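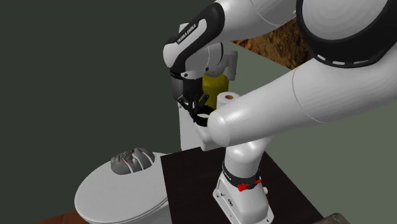

White and black robot arm on a dark tabletop

Two hours at the Nivent, Bunville's reopened grand hotel

The line for the September open day already reached the corner of Valport Street when I got there at 10 in the morning, and I was so glad to see it. For years the Nivent was the building you hurried past on the way to the ferry. Now the doors are open again, the brass has been polished, and people were taking pictures of the door handles!

We went in through the old carriage entrance, which has been turned into a small lounge with deep green chairs and a fireplace (not lit, it was far too warm). The lobby comes right after it and it is a beauty. The plaster ceiling has been cleaned and patched, and the marble floor still has the worn path from the front door to the desk. I loved that they left it alone. The new reception desk is walnut, low enough to sit at, and you check in with a coffee if you want one.

The hotel has 82 rooms now, down from 100 before the renovation. Our guide explained that many of the old singles on the upper floors were joined together, and you feel it as soon as you step inside. We saw three rooms. My favorite was 58, a corner room with a window seat looking down the hill to the harbor, a bathtub with feet, and reading lights you can switch off without getting out of bed. The bathroom tiles are a soft gray-blue, and the towels were the thick kind. A standard room at the back was smaller and a little dark, but very quiet, even with a delivery truck running in the yard.

Then up to the restaurant, Phuthong, on the top floor. It opens for dinner only at first, with lunch to follow once the kitchen is fully staffed. The menu is Thai with a lot of local fish, and we were handed little cups of sour mushroom soup that I'm still thinking about. I went back for a second one (they didn't mind). The terrace has room for a handful of tables, so book early if you want to sit outside.

A few things weren't finished. The pool level was closed to visitors, the second elevator was out of service, and the hallway carpet on the third floor was still under plastic. The signs could be better too. I took two wrong turns looking for the library bar and ended up in a linen closet both times.

The library bar was worth the hunt, though! It has dark shelves up to the ceiling, a rolling ladder, and a short list of drinks named after ships that used to call at Bunville. Non-guests are welcome from 4 in the afternoon.

Getting there: 2 minutes on foot from the ferry landing, uphill. There is no parking at the hotel, but the city garage behind the post office is close, and the front desk will stamp your ticket if you eat or stay.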